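Small Tables, Big Opinions: Pushing Two Together and Living With It

We gave up on owning one large table in 2019, when the one we had would not go around the corner of the stairs in the Multholm apartment. It went back to the store on the same truck. Since then it's been two small ones shoved together, and I have learned more about the gap between them than a person should.

Crumbs first. They will get in there. A vacuum nozzle pushes half of them deeper, so use an old gift card and drag it toward you along the seam, then wipe. Once a week is plenty. I do it when I'm avoiding something else.

Legs next. Floors are never level, and two tables will find that out faster than one. Put felt pads on all the feet, then stack a second pad on whichever foot is still sulking. A pack from Drova cost me 695 cents with tax (I kept the receipt out of spite) and has outlasted two sets of chairs.

If the tops don't match in height, decide early which one is the work side. Anything that slides, rolls or spills should live on the lower one. 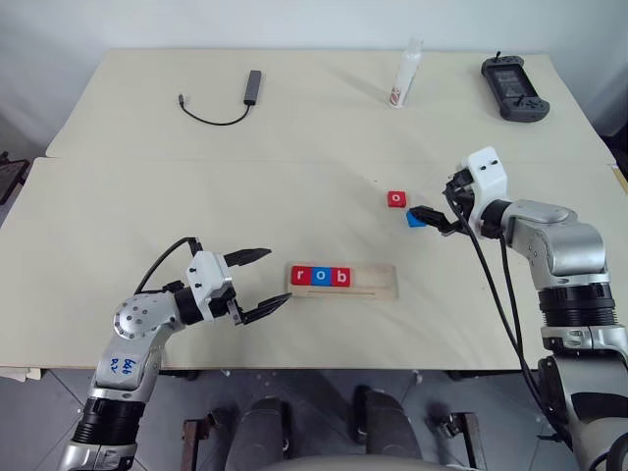
Back table a little higher than the front. Letter blocks stay on the low side.

To stop the drift -- and they will drift, usually during soup -- wrap a hook-and-loop strap around the two legs that touch. Clamps hold better, but you will meet them with your knee. I've tried the rubber wedges too. The dog has them now.

Pale tops show everything. For pencil, a white eraser, used gently. For ballpoint, a dab of rubbing alcohol on a cotton ball, tested underneath first. For turmeric, patience and a sunny window. I had a yellow ring from a Bukhari takeout carton that hung around until August and then left without saying goodbye.

Skip the scouring powder. It takes the stain off and the finish with it, and then you own a table with a bald spot.

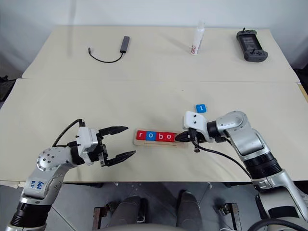
Cream tops, matte finish, with the seam running across.

Tablecloths: measure both tables while they're together, then add the overhang. My first cloth was 112 inches of optimism and dragged on the floor at one end. A cheap flannel sheet underneath softens the ridge, so wine glasses stand a fair chance.

For a big dinner, put the serving dishes over the join and the people everywhere else. Whoever sits at the seam gets a wobbly plate and the job of passing the salt.

Next up: the Pradby drawer that opens only when insulted.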